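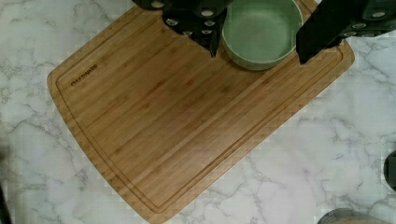

A bamboo board on a marble worktop.

Kulap Klinhom cooks, sings and has the internet in stitches

Last updated: 2022-08-15

If you haven't yet watched Kulap Klinhom sing a breakup ballad while frying garlic, clear your evening! The Kudance singer has spent most of the summer posting short clips from her kitchen, and they are the most fun any pop star is having online right now.

It began in April, when the group's tour was paused and Kulap, bored at home, filmed herself belting out the chorus of "Sanix" over a very noisy extractor fan. She forgot the second verse, swore, laughed and posted it anyway. Her bandmate Sunee Khamphan shared it within minutes — "please never rehearse again" — and the fans did the rest.

There are 13 clips now, and my favourite is still number 7, where she attempts the big key change with her mouth full of mango. Sunee turns up in that one too, supposedly to help, and eats most of the ingredients (her harmonies are gorgeous, mind you).

"I was so careful about what I put up before," Kulap told me over the phone, between bites of toast. "Every picture went past four people. Then I thought, my mum likes me in an apron, so maybe other people will."

Now comes the bit I'm really excited about. She's taking the whole thing on stage at the Rojanasak, a lovely old theatre with 600 seats, with producer Thanakorn Intarasuk on piano and a working hob. Will there be food? "There'll be smells," she said, and wouldn't budge.

Support comes from Niamh Gilmartin, whose Fullaleck EP has been on repeat in my flat for weeks. The two met in a hotel lift and have been swapping voice notes ever since. A duet is finished, Kulap says, though they're still arguing over the title.

Comments

Rungnapa N: Number 7 is the best one and I will not be taking questions.

garlicgirl: got my ticket!! row C, bringing a spoon

Tom_H: More Sunee please.

Contact us | © Showtalk Magazine | Back to top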